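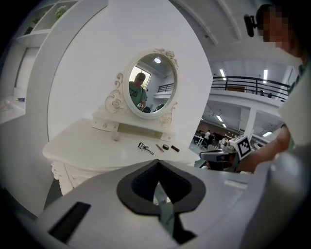
The vanity corner, at last

I've wanted a proper spot for my makeup since we moved to Trasau, and I finally have one! The vanity is white, with two little drawers, a cubby between them and an oval mirror with a carved rose sort of thing on top – very grandma, and I love it. Four bits of makeup live out on the tabletop and everything else has to fit in the drawers (wish me luck). Zeyu Liang asked what I paid: 400, delivery included.

More from January
Brosis bake sale recap
Reader mail
Drivach day trip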